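Can a machine tidy up after us yet? (books, laundry, the lot) 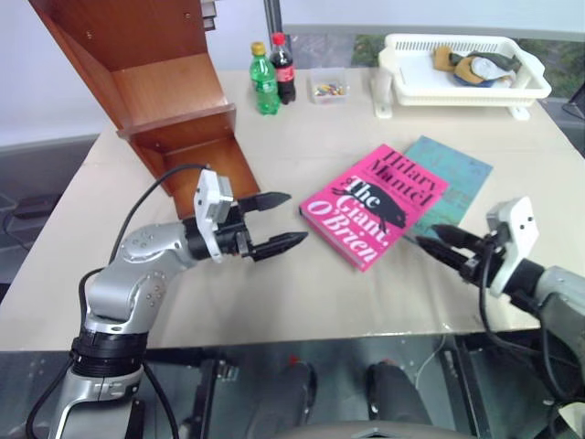 Photo: Birdie Lyons / Plescombe open bench

birdie_l
December 2, 2019

Hello all, and sorry in advance for the length, I've had too much coffee. My sister-in-law asked me over dinner whether she should hold off on hiring a cleaner and just wait for a robot, and I opened my mouth to say "don't be silly" and then found I didn't have a good answer. So I'm putting it to you lot, who build things and break things for a living.

The picture is one of mine from Plescombe. Two arms, a two-fingered gripper on each, a couple of books lying one partly over the other, and a little wooden shelf unit over to the side. Put the books on the shelf. My nephew could do that at three (he wouldn't, but he could). And yet I've stood at that bench for whole afternoons and gone home thinking about nothing but book covers.

My own view is that we're closer than the grumps say and a good deal further off than the brochures say. What do you all think? Shop-floor people especially welcome, I know there are a few of you lurking.

torque_and_tea

Grump reporting in! I ran a packing line at Westach for 18 years and we had arms the whole time, lovely reliable things. They did one job each. If a carton came down the belt an inch off from where it was supposed to be, somebody had to walk over and nudge it, and that somebody was usually me. A house is nothing but cartons an inch off. My kitchen table doesn't look the same two mornings running.

So my vote is no, and tell your sister-in-law to hire the cleaner. She'll get a person who can also tell her the faucet is dripping.

Sorin Kovačević

I'd like to disagree with torque, in a friendly way. The old line arms were blind, more or less, and the whole cell was built so that they could stay blind. What people are trying at benches like Birdie's is a different sort of problem and I don't think the packing line tells you much about it.

What I would say is that the hard part of the book job is getting a finger under a hardcover lying flat. You and I do it without thinking, we slide the book to the edge or we get a fingernail in and tip it. Two stiff fingers can't do the fingernail trick very well. Having a second arm helps a lot, one can hold or push while the other goes in from the side. Then you have to turn the thing upright and slot it into a compartment without knocking the front. I count that as four jobs, and every one of them can go wrong separately.

Still – I've watched it done, and done decently, when there was a person driving the arms. To me that says the hands are nearly good enough and the head is what's missing.

mrs_pockets

Is that The Giant, O'Brien on the table? I adored that book. Whoever is choosing the reading material has my full approval. Sorry, carry on, I have nothing to say about robots except that I would like one to do the fitted sheets.

birdie_l

It is! Do read it again, I did over the summer. And fitted sheets, oh my goodness. I don't think I'll live to see that one, mrs_pockets. Soft things are the worst of all. There's a basket of soft stuff at the back of that table and I'd sooner face a hundred hardcovers. A book is the same shape when you pick it up as when you put it down, bless it.

Sorin, I agree with you about the edge trick. We spent ages on it. I'd only add that glossy covers behave differently from matte ones, and I hadn't given that a thought in my life before.

plain_dealing

Can we talk about money? I priced up a pair of arms for our shop out of curiosity, used ones, and the quote for the mounting hardware and cabling alone came to $2,353. Before the arms! For that I can pay my Saturday kid to sweep up and put the tools back for a good long while, and he's cheerful company.

I'm not against it. We have a Flurari on the loading side that wraps pallets and I'd cry if it left. But it wraps pallets. Ask it to put a book on a shelf and you'd have a very well wrapped book.

torque_and_tea

Thank you, plain_dealing. We can start a club.

Sorin Kovačević

The price is a fair complaint, but prices move. My first bench supply cost me around 40 hours of overtime, and now you can get a nicer one for pocket change. I wouldn't judge it by today's quote.

jun_bug_repairs

Longtime reader, first post, hello! I do appliance repair and I'd argue everybody already has household robots, we just quit calling them that once they worked. My grandmother did washing by hand until she was past fifty. She got a Mujić twin tub secondhand and talked about it the way people talk about a grandchild. It didn't fold anything and it didn't put anything away, and it still gave her back two days out of the week.

So maybe the question is which bits you want gone. Dishes, mostly solved. Floors, half solved if you don't own a rug with tassels. Picking stuff up and putting it where it lives, that's the bit everyone really means, and there I'm with the grumps for now.

birdie_l

"Where it lives" is such a good way to put it, jun_bug, and welcome! I've told my sister-in-law to go ahead and hire the cleaner. I did promise her I'd report back in January, we're going to have another go with thinner paperbacks and I've a feeling they'll be harder, with the floppy covers. If anybody has tried a softer fingertip material for that, please say so, I'm collecting suggestions.

mrs_pockets

Rubber thimbles, the kind bank tellers use. I have a drawer full if you want some.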